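Flirnotell Opens Parts Sorting and Reuse Workshop in Devport

DEVPORT, 19 January 2025 – Flirnotell, a refurbisher of office and school computers, today announced the opening of a workshop in Devport devoted to the sorting, storage and reuse of desktop processors. The new space occupies the ground floor of the former Bhatia printing works and is the company's second site after its main depot in Driltitz.

The workshop will receive processors removed from retired desktop computers, sort them by type and condition, and return usable parts to schools, libraries and small repair businesses. Flirnotell expects the Devport site to handle 1000 processors a month once it reaches its full schedule.

Processors are small and easily mixed up, and their contacts can be damaged by careless stacking. At the Driltitz depot they were for many years kept in shallow drawers lined with foam. Staff reported that parts from different batches were often placed together, and that time was lost in checking them again before shipment. An internal review completed in October recommended that every part have a fixed place from the moment it is taken out of a machine until it is packed.

The Devport workshop was laid out on the basis of that review. Work surfaces and wall panels are made of slatted aluminum, which allows holders to be mounted, moved and removed as the mix of incoming parts changes. The holders themselves are 3D-printed plates with raised pockets and recessed openings. They are designed by Flirnotell and printed on site, so that a worn or broken plate can be replaced the same day.

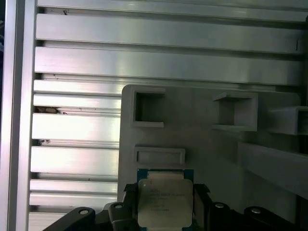 A desktop processor at a 3D-printed fixture plate, with a slatted aluminum panel behind.

Flirnotell has printed 84 plates for the opening of the workshop. All are made in a pale gray plastic with a matte finish. The company tested several colors at Driltitz and found that printed labels and part markings were easiest to read against a light, dull surface. Plates made for the earlier trials will remain in use at the depot until they wear out.

Each batch entering the workshop is given a number, and that number stays with the batch through inspection, cleaning and packing. Parts that fail inspection are set aside for materials recovery by an outside contractor. Parts that pass are packed in individual trays and held in the stockroom until an order is received. Customers will be able to ask for the inspection record of any processor they buy.

The company began reusing processors as a side activity of its refurbishing business. Last year it returned 2807 of them to service, most in computers supplied to schools. Demand has been strongest for older models that are no longer easy to find new but are still needed to keep existing machines running. The Devport site will give priority to these models during its first year.

The workshop will employ 18 people, including technicians, stockroom staff and a small design group responsible for the plates and other fittings. Hiring for the technical positions is complete. Two stockroom positions remain open, and applications will be accepted through the company's office in Driltitz.

Renovation of the Bhatia building included new lighting, a replacement floor in the main room and a separate area for receiving and unpacking deliveries. The brick front and the original loading doors were kept. A room at the rear of the building has been set aside for training, and short courses in the handling and storage of computer parts will be offered to repair businesses and school technical staff. The course schedule will be published when dates are confirmed.

Flirnotell also intends to make the drawings for its plates available at no charge to schools and nonprofit repair groups. The first set will cover the standard processor plate – the one used at the sorting benches – along with a smaller version suited to a single workbench. Drawings for memory module holders are in preparation and will follow at a later date.

Deliveries of retired equipment will continue to be accepted at both sites. Organizations with large quantities of desktop computers are asked to contact the Driltitz depot first to arrange collection. Smaller deliveries may be brought directly to Devport during receiving hours, which are posted at the loading doors.

About Flirnotell

Flirnotell collects, repairs and resells desktop computers and computer parts for schools, libraries and businesses. The company is based in Driltitz and operates a parts sorting and reuse workshop in Devport.

Press inquiries: Flirnotell Communications Office, Driltitz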